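Filed under: Course Notes / Textiles / Knit Structures
6 min read

Unit 6: Rib Knits and Surface Wear

A rib fabric alternates columns of face and back stitches. The two kinds of stitch curl in opposite directions, so the columns pull together and the fabric narrows when relaxed. Stretch across the width is high. Stretch along the length is close to that of plain jersey.

Ribs are named by the repeat. A 1x1 rib has one face column and one back column; a 2x2 rib has two of each and shows deeper grooves. Cuffs and collars use either. Recovery depends on yarn, stitch length and finishing, in that order for most of the samples in the Harville set.
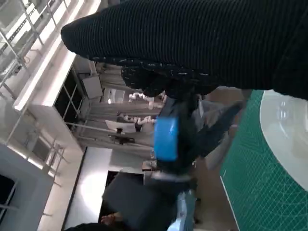
Fig. 6.1. Black ribbed knit with light fibers and lint on the bunched part.

Lint and pilling are graded separately. Lint is foreign fiber held on the surface. A pill is a tangle anchored to the fabric by its own fibers, and it will not brush off. Dark colors make both easier to see, which biases visual grading – use the same lighting for every sample.

For the lab, condition each specimen overnight, then mark a 20 cm gauge length across the ribs. Load, hold, release, and read again after 13 minutes. Growth is the increase in gauge length divided by the original, as a percentage. 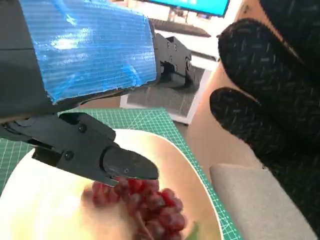

Growth readings from a single specimen are not reportable. Cut three per fabric, all in the same direction, and keep clear of the selvage. If one specimen ladders during loading, discard it and cut another. Record the stitch length with the result.

Reading: Jaramillo handout, sections on relaxation and steam finishing. Bring your growth tables to the next lab.

Comments

Anqi Ren
Is the gauge length marked before or after conditioning? The lab sheet says before.

Aileen Fajardo
After. The sheet is the old version from April.

knitlab_g
Our 2x2 sample grew more than the 1x1 with the same yarn. Stitch length was longer too, so I assume the two can't be compared directly.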